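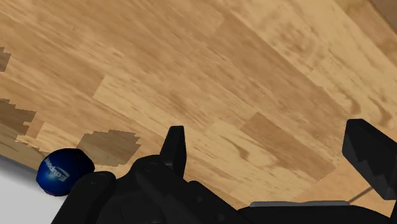

Le corpus réunit 3908 dépêches de presse régionale relatives à des accidents survenus dans des ateliers de menuiserie et d'ameublement du district de Tramard. Après suppression des reprises intégrales d'agence, 590 textes ont été retenus pour le codage. L'unité d'analyse est l'événement, identifié par la commune, l'établissement et la nature des lésions. La mention du matériau travaillé a été codée séparément, au niveau de détail que permet le texte : un plateau de bois clair, veiné de brun et composé de lames de teintes inégales, relève ainsi de la catégorie « bois, essence non précisée ». Les dépêches publiées en juillet, période de fermeture de nombreux ateliers, n'ont fait l'objet d'aucune pondération.

Le nombre de blessés varie fréquemment d'une dépêche à l'autre pour un même événement. Dans 41 cas, la première version et la dernière diffèrent également quant à la gravité des lésions, en particulier lorsque celles-ci touchent la main. La valeur retenue est celle de la dépêche la plus récente citant une source hospitalière ou préfectorale. Le codage a été assuré selon la grille de Zúñiga et Mockus, révisée le 6 juin 2022.

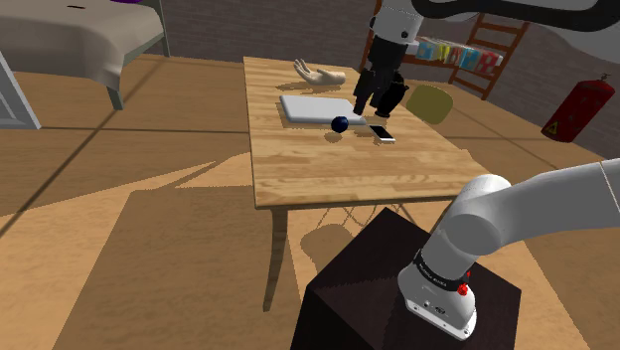
Figure 3. Main de mannequin, plaque blanche, petite balle bleu foncé et téléphone sur une table en bois (rendu de synthèse).

Les désaccords entre codeurs ont été soumis à Renata Zúñiga, qui n'avait pas participé à la première lecture. Les événements dont la localisation demeurait incertaine ont été exclus des tableaux par commune, mais conservés dans les totaux du district.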